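Hedham Open Day

Last edited in April by Gladys Ñahui
This site uses cookies to remember your reading settings. Accept | Manage

The Hedham Open Day is a yearly public demonstration of two-armed office robots, held at the Hedham offices of the automation firm Jelteck. It is best known for its filing demonstration, in which a robot works at ordinary office furniture in front of a standing audience. Admission is free, and the most recent edition drew 826 visitors, a wonderful turnout for a building with one elevator.

Background

Jelteck began the event as a private visit for customers of Groteo, a software company that writes its motion planning tools. The first visit had 40 guests and lasted one afternoon. Interest from local schools was so strong that the doors were opened to everybody the following spring, and the event has kept its friendly, slightly crowded feel ever since. Visitors can stand close enough to hear the joints move, and the engineers are happy to talk for as long as anyone wants to listen!

The filing demonstration

The main attraction takes place in a working part of the office, among desks and cabinets used by staff during the rest of the year. Flat, stiff objects are a favorite test for two-armed machines. Both hands have to agree on where the object is, and if one pulls harder than the other, the object twists or slips. In the filing work the robot uses one gripper at each side of a blue board or folder and holds it upright in front of the furniture.

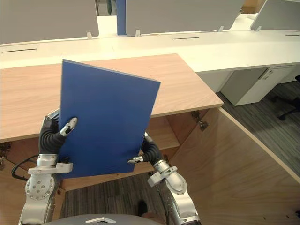

Why do the demonstrations use two arms for such a light object?
A wide, flat item is easier to keep level when it is held at two points, and a second arm can also steady a door or take over the load during a change of grip.

Doors and shelves

Cabinet work is harder than it sounds, and it is a joy to watch. A hinged door swings through an arc, so a gripper that pulls in a straight line will soon be fighting the hinge. The shelf adds a second problem: the space above it is low, and an arm reaching in has to keep clear of the cabinet top while placing something flat. Jelteck's engineers spend much of the session talking about these few inches.
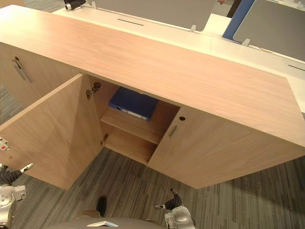 A blue binder on the cabinet shelf, with the robot's grippers in front of the doors.

Format

Sessions start at 10 a.m. and run for 40 minutes, including time for questions. The largest talk is given in the Barros Room, which seats 250, and covers grippers, joint sensors and the long business of teaching a machine to let go of things gently. Children's questions are taken first, a custom dating from the first public edition.

See also: Two-armed robots; Robot grippers; Jelteck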